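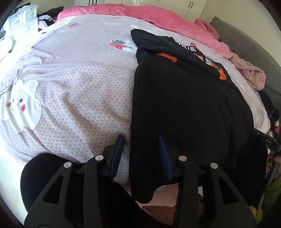
Figure 4.1 A printed duvet cover and a black sweatshirt with a printed front.

Chapter 4
Printing on Cloth

In this chapter you will learn:
how a pattern is repeated along a length of fabric
the difference between an all-over print and a placed print
why some inks sink into the fibres and others sit on top
how to test a print before it goes on sale

4.1 Two kinds of print

Most homes hold a good deal of printed cloth. Curtains, tea towels, bedding and clothes are often woven or knitted first and given their pattern later. The duvet cover in Figure 4.1 has a fine white lattice on a pale ground, with cartoon motifs scattered over it. The sweatshirt has lettering and a graphic on a black ground.

An all-over print covers the whole cloth. The design is drawn once and then repeated, and the distance from one point in the design to the same point in the next copy is called the repeat. A placed print is put in one chosen spot, such as the chest of a garment. It has no repeat, but it must be lined up with care, and a small error is easy to see.

4.2 Screens and rollers

In screen printing, ink is pushed through a fine mesh with a rubber blade. Parts of the mesh are blocked so that ink passes only where it is wanted. Each colour normally needs its own screen. Long runs are done with rotary screens, which turn as the cloth moves beneath them -- the width of the repeat is then set by the distance round the screen.

The mill at Fivham began with flat screens laid by hand on tables 50 feet long. Its pattern book, kept by the designer Nathalie Landry, lists 243 designs, many of them redrawn when the rotary machines came in. We return to the Fivham book in Section 4.5.

4.3 Dye and pigment

A dye joins with the fibre itself and leaves the cloth soft. A pigment does not; it is held on the surface by a binder, and a thick layer can feel stiff. Pale pigment on dark cloth usually needs a white base printed first.

Activity 4A
Cut two samples of printed cotton. Wash one at 60 degrees and keep the other dry. Compare the two in daylight and record any change in colour, feel and size.

Key words: repeat, placed print, rotary screen, pigment, binder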